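Getting Deodorant and Detergent Residue Out of Washable Knits

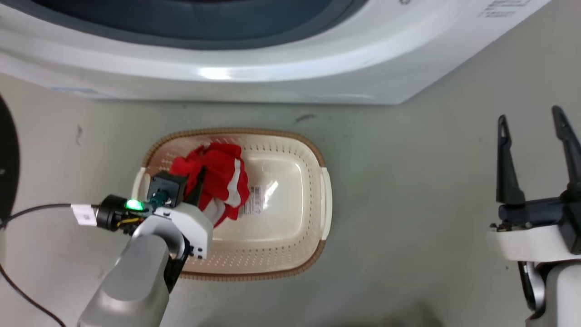
JERNSTEAD, May

Stiff underarms, gray cuffs and a sour smell that returns after ten minutes of wear usually have the same source: residue that a normal wash cycle leaves behind. It is a mix of detergent, softener, body oil and the aluminum salts in antiperspirant. More detergent makes it worse. The method below works on cotton, polyester and most blends. It is not meant for wool, silk or anything labeled dry clean only.

Check the water first

Hard water binds with detergent and leaves a film on fabric. Water in Jernstead is moderately hard. In Nekulmont, on the other side of the ridge, it is hard enough to leave scale on a kettle within a week. If you do not know your own supply, shake a little plain liquid soap with tap water in a clear jar. Plenty of suds over clear water means soft. A thin layer of suds over cloudy water means hard, and you should follow the hard water notes below.

Sort by fabric and color

Striped garments are the usual problem. A white stripe on a red ground will pick up loose dye if the item sits wet in a pile. Test before soaking: dampen an inside seam, press a white cloth on it for a minute, and look for color. If any transfers, skip the soak and use the short method.

Turn everything inside out. Close zippers. Unroll sleeves and socks.

The soak

Use a sink or bucket large enough for the fabric to move.

1. Fill with warm water. For cotton whites the water can be hotter, up to the limit on the care label. For colors and synthetics keep it near body temperature, 37 °C.
2. Add washing soda, 30 g for a full bucket. Stir until no grains are left on the bottom.
3. Put the clothes in and push them under.
4. Leave for 30 minutes. Move them around once or twice.
5. Lift out, squeeze, and look at the water. Gray or yellow water is normal. If it is very dark, drain and repeat with half the soda.

Do not wring knits. Press them against the side of the bucket.

Hard water: dissolve a spoonful of water softener powder before adding the soda. Otherwise part of the soda is used up on the minerals.

Short method for unstable dyes

Mix one part white vinegar with three parts cool water. Dab it on the affected area only, wait five minutes, rinse under the tap and wash at once with similar colors. Never combine vinegar with bleach, and do not follow one with the other in the same load.

The wash

Run a normal cycle with half the usual detergent and no softener. Select the extra rinse if the machine has one. A spin of 1000 rpm is enough for cotton. Drop it for thin jersey, which creases hard at higher speeds.

Load the drum to 70 percent by volume. A hand should fit between the top of the load and the drum wall. Overfilled drums do not rinse well, and the residue goes straight back into the cloth.

On a front loader, wipe the door gasket after the last load of the day. Pull back the fold and dry inside it. Leave the door ajar unless small children or pets can reach it.

Drying

Check the underarms before any heat is applied. If the fabric still feels waxy, repeat the soak. A tumble dryer will set what is left. Hang knits by the hem or lay them flat, away from direct sun for dark colors.

Laundry baskets

A basket with perforated sides lets air through, but a damp towel at the bottom will still sour everything over it. Dry towels on a rail first. Wash plastic baskets monthly with dish soap and a soft brush, including the underside of the rim and the handles.

Reader notes

Carla Tarawneh of Nekulmont uses the soak on cotton baseball shirts and reports that a second round made no difference once the water ran pale. She keeps her washing soda in a screw-top jar to stop it from caking.

A reader in Debnath asked if baking soda can be substituted. It is a weaker alkali. It will reduce odor but does little for waxy buildup.

Next month: removing candle wax from table linens.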